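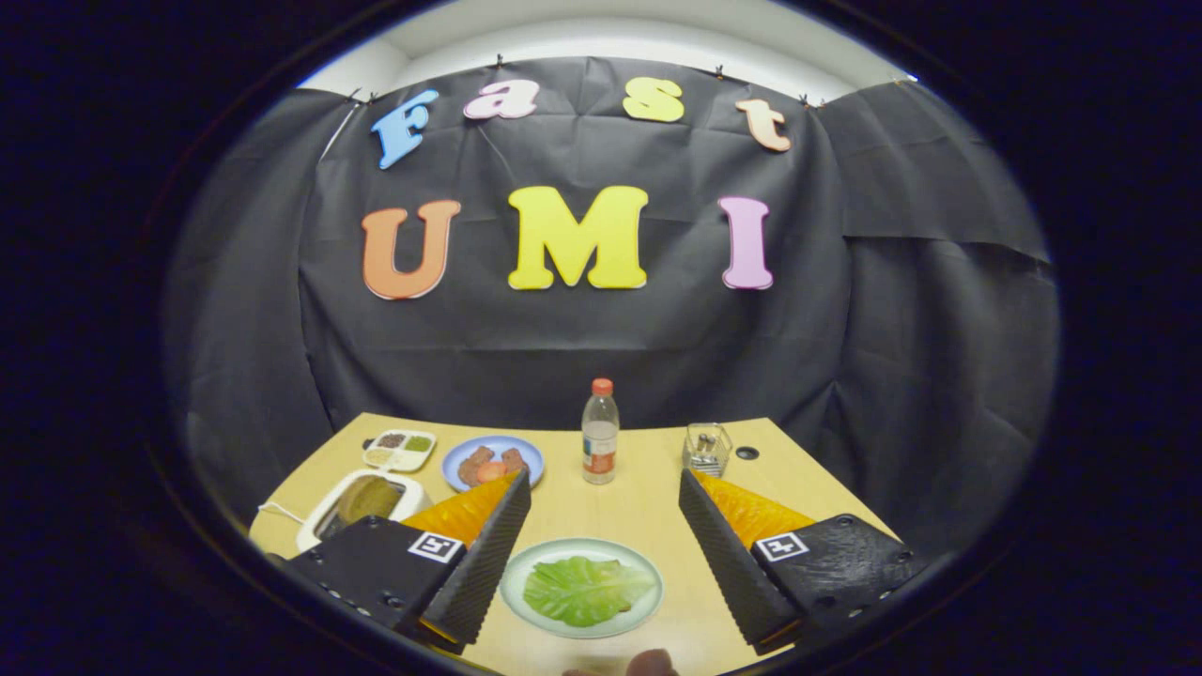 Zapata soft finger set for hand-held and wrist-mounted grippers

Sold as a pair, with pads, marker plates and screws
Weight of the pair with housings: 236 g
Maximum opening on the Nestent grip: 100 mm
Availability: in stock, next batch due in August

The Zapata set is a pair of soft fin fingers in orange, each on a black housing, with a long ridged pad on the inner side. It is made for people who record demonstrations by hand and then run the same task on an arm. The same fingers go on both, so the contact with the object stays the same when you move from one to the other.

Ovitz has sold hard parallel fingers for a while and still does. They are better for some jobs, and the comparison further down says which. The soft set came out of kitchen and table work, where customers kept asking for something that would pick up a leaf and a slice of bread without a finger change in between.

What is in the box

Two fin fingers, orange
Two ridged pads, black, fitted
Two housings, black, with screw holes along the edges
Two square marker plates, fitted to the top of the housings
Spare pads, one pair
Screws and a driver
Printed fitting sheet

The grip itself, the camera and the mount are not included. If you need those, order the Nestent starter bundle, which has everything on this page plus the trigger handle and a wide-angle camera.

Fit

The housings bolt straight onto the Nestent hand-held grip and the Nestent wrist unit. For the older Drultwood wrist you need the adapter plate, sold separately. Other grips may work if the rail spacing matches the drawing on the fitting sheet. Send us a photo of your rail before you order and we will check it.

Changing from hard fingers takes one person and no special tools. Remove the old housings, slide the new ones on with the pads facing each other, tighten the screws, then run the open and close check. After that you must redo the marker calibration. The marker plates sit higher on this set than on the hard one, and old calibration files will give you the wrong opening width.

How the fingers behave

The fin bends around whatever it closes on. With a bottle or a mug it wraps a little and holds over a long patch of the pad. With something flat it stays close to straight until the tip touches, then leans. You will feel this through the trigger handle, and most people adjust within a session.

The bend has a cost. The width you read from the markers is the width between the housings, and the pad tips can be somewhere else once the fin is loaded. If your policy only uses width to tell open from closed, you can ignore this. If it uses width to judge the size of an object, collect extra examples with the soft set and don't mix in recordings made with the hard one.

Comparison with the hard fingers

We had both sets on the same grip, same camera, same table, and took turns. Berhanu Kumsa and Maribel Llanos did the handling, and Mohandas Acharya went through the recordings. The table was set with food and the usual things that go with it.

Lettuce leaf on a plate
Soft: the better choice. You can come in low with both pads and close on the rib or on a ruffled edge, and the leaf was not torn in our trials. Hard: marks the leaf unless you are very light on the trigger.

Bread in a toaster
Soft: good if the slice stands well clear of the slot. Approach with the pads parallel to the slice. Hard: also good, and easier to aim if the slice sits low. Keep both sets away from a toaster that is switched on. The fins are not rated for heat.

Plastic bottle, part full
Soft: very secure around the body. Turning the cap is possible but the fins twist, so expect to regrip. Hard: fine on the body if it doesn't flex too much, and clearly better on the cap.

Cutlery standing in a glass
Soft: awkward. The fingers are wide at the back and push neighboring handles over. Hard: the better choice.

Plates by the rim
Soft: good with a raised rim, poor with a flat one. Hard: good with either, but noisier.

Loose grains in a divided tray
Neither. Use a spoon and grip the spoon. The soft set holds a thin spoon handle well enough to scoop but lets it rotate when the spoon is full – a thicker handle solves that.

Our recommendation is to buy the soft set for food, packaging and cloth, and keep the hard set for cutlery, caps and anything you have to pull out of a tight row.

Camera notes

Use a wide lens. With the Nestent mount the view takes in both pads, both markers and a good part of the table beyond, and the curvature at the edges is normal. Don't crop it before you calibrate, or you may lose the markers when the fingers are fully open.

Glare on the marker plates is the most common cause of dropped width readings. The plates are matte, but a strong lamp directly overhead will still wash them out. Move the lamp to one side or add a second one. A plain dark cloth behind the table helps if your room is busy, though creases in it made no difference in our recordings.

Keep your free hand in mind when you set up. If you steady a plate with it, your fingers will be in some of the recordings, and you should decide early if you want that in your data.

Pads and wear

The ridged pads are a wear part. They are held by screws from the back, so there is no glue to clean off. Change both at the same time. Wipe them with warm water and a little dish soap after food work and let them dry before storing. Do not use solvent. Do not put any part of the set in a dishwasher.

Check the base of each fin now and then, where it meets the housing. Small pale lines are normal. A crack you can open with a fingernail means the finger is finished.

The set is not certified for food you intend to eat.

Questions we get

Can I buy one finger?
Yes. Single fingers are under spare parts, with or without the housing.

Does it come in another color?
Black, on request, with a minimum of 3 pairs. Orange is easier to separate from most table settings and is what we keep in stock.

Do I need new recordings if I already have hard finger data?
For tasks where contact matters, yes. Eliécer Cuervo on our support desk can look at a sample of your recordings and tell you what he would keep.

Can I print my own markers?
You can. The file is in the downloads and the black square must print at the size on the drawing. Use matte stock and glue it flat – a lifted corner will show up as jitter in the width.

Will it work on a left-handed grip?
The two fingers are mirrored parts and the markers have different IDs, so fit them as the sheet shows for your grip.

Shipping and returns

Orders in before 13:00 go out the same day. Unused sets can be returned in the original box. Used pads can't be returned. For quotes on larger orders, or to borrow a demo set with both finger types, write to Maribel Cusi in sales and tell her which arm and which grip you have.

Related items

Nestent starter bundle
Hard parallel finger set
Drultwood adapter plate
Ridged pads, spare pair
Marker plates, spare pair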